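Notes to go with session 7: what to look for at a robot demonstration

These notes are for everyone going on the October visit. They come out of the open day at Konavthorpe on 23 September 2018, which Tomos Vaughan and I went to so that we could decide whether to bring a group. We decided we would, on the condition that you arrive with questions and don't leave with only a tote bag.

The host was Tokex. The work on show was kitchen clearing: mugs, cups and plates, a sink, a dishwasher. It is a sensible choice, as everyone in the audience has done it and can judge it. It is also a flattering one. A mug is stiff, light and has a handle, and if it is set down an inch out of place hardly anyone minds. Ask to see a wet dishcloth, or a stack of bowls that have stuck together.

The brochure says the system "handles everyday kitchen tasks". Please underline "handles", "everyday" and "tasks", and bring your own meaning for each.

Some points from the reading that apply directly.

Who is deciding? A robot may be working by itself, following a recorded path, or being steered by a person out of sight. All three can look the same from the visitors' side of the rope. We asked and were told "a mixture", and when Tomos asked for the proportions we were referred to the website. Ask again in October.

How many tries? The talk quoted 232 successful placements. It did not say out of how many, or over how long, or what counted as a placement - let go in the rack, or let go in the rack the right way up? A number with nothing under it is not a result. Compare the Khunthong paper from session 2, which is dull to read but does list its failures by type.

What has been arranged beforehand? Look at where things start. Look at the spacing. If the same object is used twice, see whether it goes back to the same spot between runs, and who puts it there.

Two hands or one? Holding a mug in both hands looks careful and gets a warm murmur from the crowd. It may be a true handover from one hand to the other, or it may be a way of covering for a weak grip. You can't settle that by watching a single run. Count the runs where the second hand is needed.

Cost. The figure of 3000 hours was given for development. Nobody would say whose hours. The Loven case study in your pack is worth rereading on this, mainly the appendix.

I should say that the staff were patient with us, and that I did find the finger work better than I expected. That is an opinion from one afternoon and you shouldn't cite it.

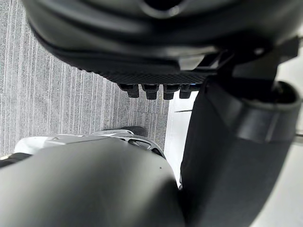
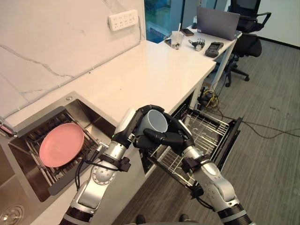
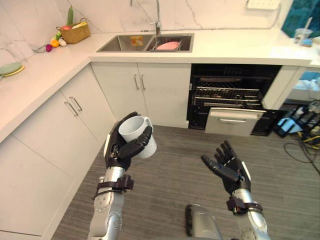
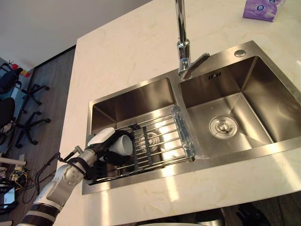

Konavthorpe open day. First: a black robotic hand at close range. Second: a mug held in both hands over the dishwasher drawer. Third: a white mug in the left hand, the right hand open. Fourth: a white cup on its side over the dish rack in the sink.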